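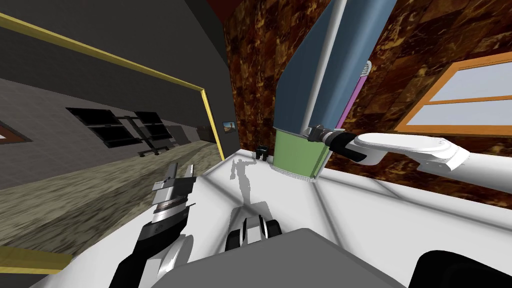
News from the Zitomik kitchen set

June was a big month for us! Since the last newsletter the simulation team has saved 1738 new demonstrations for the two-armed robot, every one of them recorded by a person steering the arms through a job from start to finish. Polyxeni Karagiannis ran the recording shifts in Narnholm, and I-seul Lim and Michalis Alexiou did most of the steering (and most of the snacking, judging by the state of the desk).

The job this time is called "tall item." The right gripper takes hold of something long and upright on the counter, moves it, and puts it back on its base. It sounds easy until you try it. Grip too high and the thing tips, grip too low and your wrist is nearly in the countertop, and all the while you have to keep the left arm parked where it won't get in the way. Michalis likes to come in from the side with the fingers already close to the right width. I-seul goes slower and corrects a lot more, and we want both styles in the set, so please don't try to drive like somebody else when your turn comes!
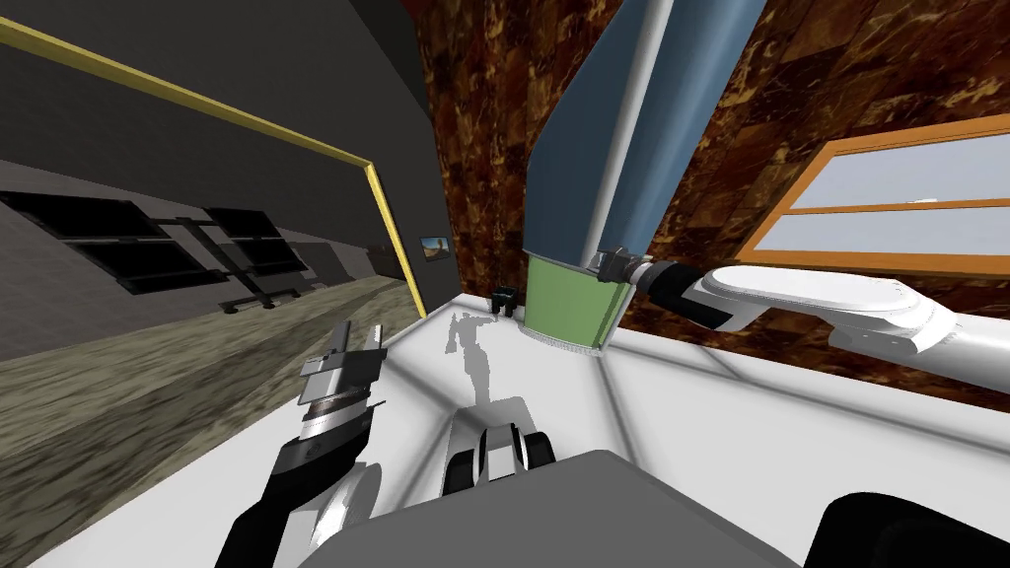 Right gripper around the middle of the tall item, left gripper pointing up.

We threw out 266 recordings after review. Most of those had long pauses at the start, where the driver was still getting settled, and a few had the item passing partway into the counter, a physics bug that Natsumi Tamura has since tracked down. Recordings with a fumble and a good recovery stay in. Aarti Rawat is very firm on this and I've come around to her view, having watched the last model freeze up every time its first grasp was a little off.

Next up are nine new room layouts from the Vurkisville group, with different walls, windows and lighting, so the model sees the same counter work against lots of backgrounds. We'd love more drivers for those! No experience needed, the practice room takes one afternoon, and Polyxeni has the sign-up sheet. Morning slots fill first.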